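How to Run a Heated Neck Wrap Off a Power Bank

By Elaine Pacheco

USB neck wraps are sold with a cord and, most of the time, no plug and no battery. If you sit at a desk all day you can plug one into a wall charger and be done. If you want to wear it to a football game or out to the garage, you need a power bank, and that is where people run into trouble. The wrap warms up, then the bank shuts off. Or it never warms up at all.

I used the Prituneck sheep wrap for these steps, the one with the two front legs that hang down over your collarbones. The steps are the same for the Hakmont wraps and for most of the others with a button on the cord.

What you need

The wrap and the cord it came with
A power bank with at least one port rated for 2 amps
A wall charger for the power bank
A coat or vest with an inside pocket, or a small pouch
A twist tie or a strip of hook-and-loop tape

Check the label first

Look for the tag sewn into the back seam. It should give the voltage and the current. Most of these wraps are marked 5V, with a current of 2 amps or less. Some wraps look the same on the shelf but run on a 7.4V battery pack with a round plug. Those will not work with an ordinary power bank, and you should not use an adapter to force them.

Next read the print on the power bank. It is usually on the bottom in gray on black, so take it to a window. Older banks often have one low-current port and one 2 amp port side by side. Use the 2 amp port. If you use the other one, the wrap may stay lukewarm or the light on the cord may blink.

Charge the bank all the way

Do this the night before. A bank that has been in a drawer since last winter may show full lights and still run down early, so plug it in even if you think it is charged. My old Wosis bank is rated at 4000 mAh and takes most of an evening.

On the high setting, a wrap that draws the full 2 amps will use up a bank that size in not much more than an hour. On low it goes a good deal longer. If you want to be outside for 4 hours, get a bigger bank, or carry a spare and swap.
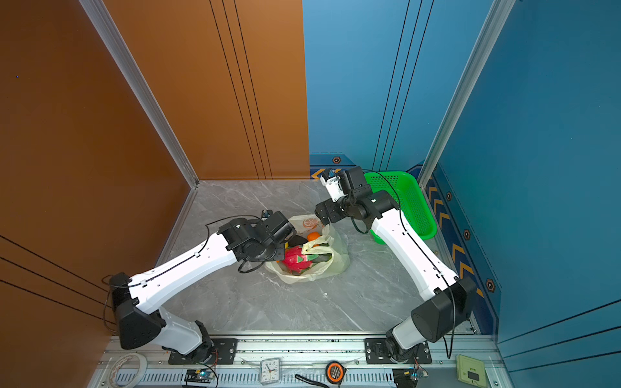
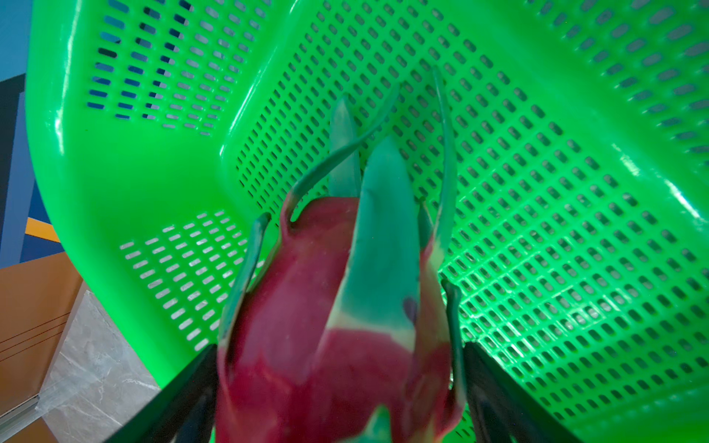
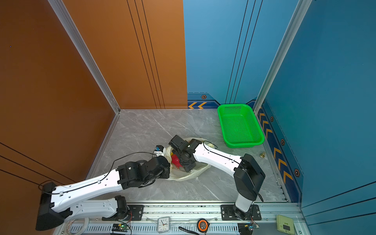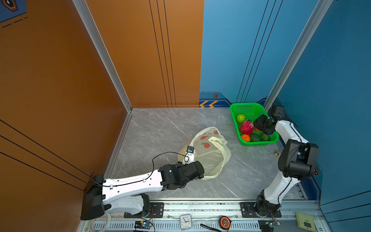 The orange and blue enclosure (first, third and fourth pictures) and a dragon fruit in a green basket (second picture).

Connect everything indoors

1. Lay the wrap flat on a table with the fleece side down. Smooth out any folds. The heating wires run through the middle panel, and a sharp crease can break one.

2. Find the short lead that comes out of the wrap. On the Prituneck it is inside a zippered pocket behind the sheep's tail. Pull it out by the plug and leave the wire alone.

3. Plug the USB end of the cord into the bank. Push until it stops. These plugs fit tighter than phone cords.

4. Press and hold the button on the cord until the light comes on. Red is high, white is medium and blue is low on mine. The Hakmont wraps use one color and change the number of dots.

5. Leave it on high for a few minutes, then feel the middle panel with your palm. It should be evenly warm. A cold stripe next to a hot stripe means a damaged wire, and the wrap should go back to the store.

If the bank turns itself off

Many power banks shut down when they sense a small load. They are made to stop charging a phone once the phone is full, and a wrap on low can look like a full phone to them. Try these in order.

Turn the wrap up to medium and wait. If the bank stays on, the low setting was not drawing enough.

Look for an always-on or low-current mode. On some banks you press the power button twice, on others you hold it down. The leaflet will say, if you still have the leaflet.

Try a different bank. Cheap, older ones often do better at this because they have no shutoff, or a very slow one.

Also check whether the wrap is the one turning off. Most have a timer. The Prituneck stops after 30 minutes and you have to press the button again. The bank's own lights will tell you which one quit — press its button, and if it shows charge but the wrap is dark, it may just be the timer.

Wearing it

Put the wrap on over a collar or a thin scarf. Do not wear it on bare skin on the high setting. Close the snap in front if there is one.

Run the cord down the inside of your coat, not the outside. Leave enough slack that you can turn your head both ways without pulling on the plug. Gather up the rest of the cord and fasten it loosely with the twist tie.

Put the bank in an inside pocket by itself. Cold cuts down how long a battery lasts, so the closer to your body the better. Don't wrap it in a hat or glove, though. It gives off some heat of its own and needs a little room.

Take the whole thing off before you nap, and don't use it on a small child or on anyone who can't feel heat well. If the cord or the bank gets too hot to hold, turn the wrap off and unplug it.

In rain, put it away. Fleece soaks up water fast and the button on the cord is not sealed.

Cleaning and storage

Unplug the cord and wipe the wrap with a damp cloth and a drop of dish soap. Some models have a heating panel that slides out so the cover can go in the washer. Check the tag. If the panel is sewn in, spot clean only. Let it dry flat overnight before you plug it in again.

Store it flat or loosely rolled with nothing heavy on top. The Nowakowski shoe bags, the cotton ones with a drawstring, are a good size for it. Keep the bank somewhere else at room temperature, half charged, and top it up in August so it is ready when the evenings turn cold.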